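Kallham House bedding and linen fund
Progress report, 14/08/2019

We are so pleased to be able to tell you how far your grant has gone since we last wrote – and thank you again for being patient while the second delivery found its way to us! Of the 4,000 pounds you gave, 629 is left, and we would like to keep that for spare pillowcases and a better airing rack before November.

All the beds on the Nanidden landing now have new sheets, and the families who stay with us have been very kind about them. The children's rooms got the patterned ones, which wash well and look so much more cheerful than the old white. We have also run 2 folding and bed-making mornings, with 4 more planned, and people do seem to stay on for a chat afterwards.

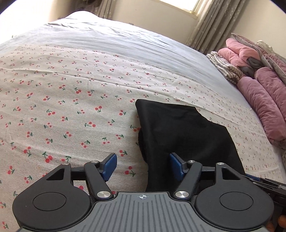 Folded black fabric on one of the cherry-print fitted sheets.

Our next job is labelling the shelves in the linen cupboard, and we will send you the last receipts as soon as the rack is bought.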